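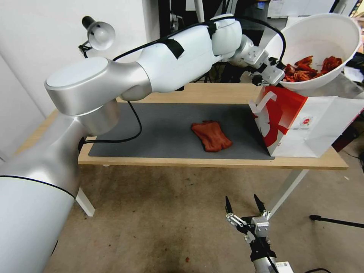 Crawfish bowl, meet takeout bag. Club project, round whatever.

Our Oltgate robotics club is doing a food packing task for the Nonberg student showcase in June – and yes, we picked crawfish, bowl and all. I've got 231 demos logged so far and I want over 300 more before we train again!

The bag is the hard part for me. The gripper has to get hold of a paper rim without squashing it, and my thumbs are so slow on the controls. 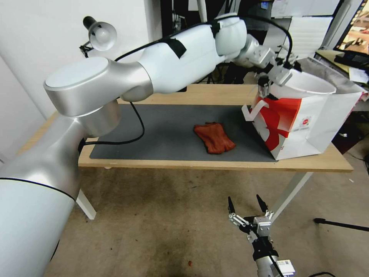 Romaniuk asked if we'd tried a stiffer bag first. Nope – adding it to the list for tonight!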